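Galerie : la boîte blanche de la chambre
Mis en ligne le mercredi 21 juin

Depuis janvier je range la maison Abella, une pièce après l'autre. Cette page est pour la chambre. J'ai mis sur le lit une boîte en carton où vont toutes les petites choses qui n'ont pas de place à elles.

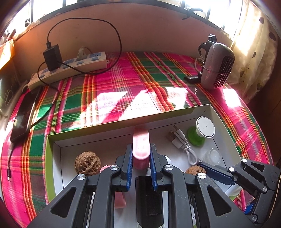 La boîte ouverte sur le lit
Deux noix, un câble USB blanc enroulé, un gobelet transparent couché sur le côté. Le bord vert citron du carton va bien avec le tissu à carreaux, je trouve. Le soleil entre fort par la fenêtre et il tombe au milieu du lit.

Du côté de la prise
Le téléphone noir reste sur le lit avec son câble, il ne va pas dans la boîte. La multiprise blanche est posée le long du bord, au fond. Je voudrais la fixer au mur, mais je n'ai pas encore choisi l'endroit.

Le chauffage
Il est gris et noir, avec une grille en nid d'abeille. Pour l'été je dois lui trouver un coin dans l'armoire, qui est déjà bien pleine.

La suite
Dans la prochaine galerie je montrerai le couloir et ses 42 crochets. Les anciennes pages (cuisine, balcon) sont toujours dans l'album Sallolora.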